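# La pince qui apprend aux robots : on t'explique Flakura

Flakura est une pince que l'on tient à la main. Elle est vendue en kit par une petite entreprise, Sastedau, et elle sert à montrer des gestes à un robot. Dans cette page, tu vas voir comment elle fonctionne, ce qu'il y a dans la boîte et ce qu'elle ne sait pas faire.

## Pourquoi montrer des gestes à un robot ?

Quand tu ramasses une gomme, tu ne réfléchis pas. Ta main s'approche, tes doigts s'ouvrent, puis ils se referment juste assez fort. Tu as appris à le faire quand tu étais bébé, en essayant très souvent.

Un robot ne sait rien de tout cela au départ. On peut lui écrire un programme : « avance de tant de centimètres, ferme la pince ». Cela marche si la gomme est toujours au même endroit. Si elle est posée un peu plus loin, le robot ferme sa pince dans le vide.

Il existe une autre méthode. Une personne fait le geste elle-même, beaucoup de fois, et le robot apprend à partir de ces enregistrements. Chaque enregistrement s'appelle une démonstration.

## Comment marche la pince ?

La pince Flakura a deux doigts, une poignée et une caméra. Tu serres la poignée, les doigts se rapprochent. Tu relâches, ils s'écartent. La caméra filme ce qui se passe devant les doigts pendant tout le geste.

Pourquoi mettre la caméra sur la pince et pas au plafond ? Parce que le robot aura plus tard une caméra placée de la même façon sur son bras. Ce qu'il verra ressemblera donc à ce que la personne a filmé.
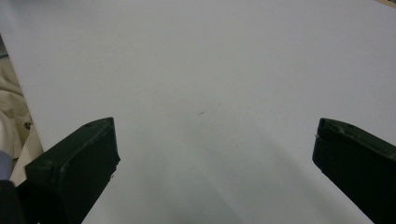 Avant d'attraper un objet, on commence toujours avec les doigts bien écartés. Si la pince est à moitié fermée au départ, elle risque de pousser l'objet. Ensuite on descend doucement, on serre, on soulève, on repose. Une démonstration simple ne dure que quelques secondes.

Le plus difficile est de ne pas aller trop vite. Avec un geste brusque, les images deviennent floues et l'ordinateur a du mal à savoir où se trouvait la pince.

## Combien de démonstrations faut-il ?

Cela dépend de la tâche. Le livret du kit propose trois niveaux :

- **Ranger un cube dans une boîte** : 185 démonstrations
- **Empiler deux gobelets** : 347 démonstrations
- **Plier un petit torchon** : 1000 démonstrations

Le torchon en demande beaucoup plus parce qu'il change de forme dès qu'on le touche. Un cube reste un cube.

Il faut aussi varier. On déplace l'objet, on change la lumière, on demande à quelqu'un d'autre de tenir la pince. Un robot qui a toujours vu le cube à gauche peut se tromper quand on le met à droite.

## Qu'y a-t-il dans la boîte ?

- la pince, déjà montée
- deux doigts de rechange et leurs vis
- un câble de charge
- un livret de 24 pages
- un accès au logiciel Zikard, qui trie les enregistrements

Zikard s'installe sur un ordinateur. Il montre chaque vidéo et on choisit de la garder ou de la jeter. On jette celles où l'objet est tombé, ou celles où une main passe devant la caméra.

Le robot n'est pas dans la boîte. C'est important, car certaines familles croient l'acheter avec la pince. Le kit est surtout prévu pour les écoles et les clubs qui ont déjà un bras robotisé.

## Ce qui est bien, ce qui l'est moins

Izzati Teoh anime un atelier de robotique pour les 9-12 ans. Elle utilise le kit depuis janvier.

« Les enfants comprennent en cinq minutes, dit-elle. Par contre, la poignée est un peu large pour les plus petits. Ils la tiennent à deux mains. »

Son groupe a choisi les gobelets. Les enfants se relaient par équipes de deux : un qui tient la pince, un qui replace les gobelets. Ils changent de rôle toutes les dix démonstrations, sinon le bras fatigue.

Autre point faible, la mémoire. La pince garde 800 démonstrations courtes, et après il faut la vider sur l'ordinateur. Pour le torchon, on doit donc s'arrêter en route.

## Quelques mots à retenir

**Démonstration** : un geste complet, enregistré du début à la fin.

**Doigt** : chacune des deux parties de la pince qui serrent l'objet.

**Entraînement** : le moment où l'ordinateur étudie toutes les démonstrations - cela peut prendre une nuit entière.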